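Greifer im Vergleich: Rundgang bei Zarei, Notizen von unterwegs 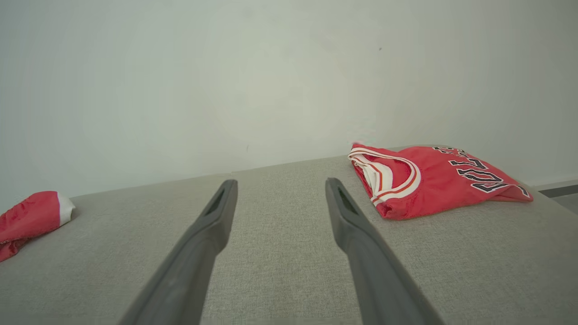
Dromside, im November

Kurz vor neun da, Parkplatz voll, Kaffee dünn. Zarei hat zum Greifertag geladen, drei Stationen, an jeder ein anderes Fingerpaar. Führung macht Adwoa Opoku, zuständig für die Erprobung. Redet schnell, zum Glück, wir hatten nur bis Mittag.

Station eins, Textil. Lange graue Finger mit schlitzförmiger Aussparung nahe der Spitze, Blick von der Handgelenkkamera. Rotes Bulls-Trikot, gefaltet auf grauem Polster, ganz links noch ein rotes Teil mit weißem Bund. Stoff auf Stoff ist gemein, sagt Opoku, der Finger erwischt gern den Bezug mit. Stumpfe Spitzen helfen da nur bedingt. Die Finger heißen hausintern Jultthorpe, das Paar kostet 2.296 Euro, Kamera extra. Fand ich happig, der Kollege neben mir nicht.

Station zwei, Arncombe. Kürzer, breiter, mit weichen Belägen. Kartons und Dosen problemlos, beim Handtuch drei Versuche, dann doch. Preis 3.975 Euro, dafür Kraftmessung in beiden Backen. Der Controller ist derselbe, Wechsel soll in wenigen Minuten gehen. Bei der Vorführung klemmte der Stecker, hat länger gedauert. Passiert.

Station drei Sauggreifer, die hab ich halb verpasst wegen Telefon. Laut, soviel weiß ich. Für Gewebe wohl eh nichts, zieht Luft durch.

Gefragt wurde viel nach der Kamera. Problem laut Opoku: bei offener Stellung stehen die Finger gut sichtbar im Bild, beim Schließen verdecken sie aber genau die Stelle, auf die es ankommt. Sie testen eine zweite Kamera seitlich am Arm. Gesehen haben wir die nicht, kommt angeblich im Frühjahr.

Dauertest läuft nebenan hinter Glas, mehr als 2.000 Griffe pro Schicht, immer dieselbe Bewegung. Beläge werden danach getauscht. Wer den Abrieb wegmacht hab ich vergessen zu fragen.

Mein Stand: für Wäsche die langen Finger, für gemischte Ware Arncombe. Leihgeräte gibts auf Anfrage, vier Wochen, Versand zahlt man selber. Unterlagen liegen bei mir im Büro, Raum 101, bitte wieder zurücklegn.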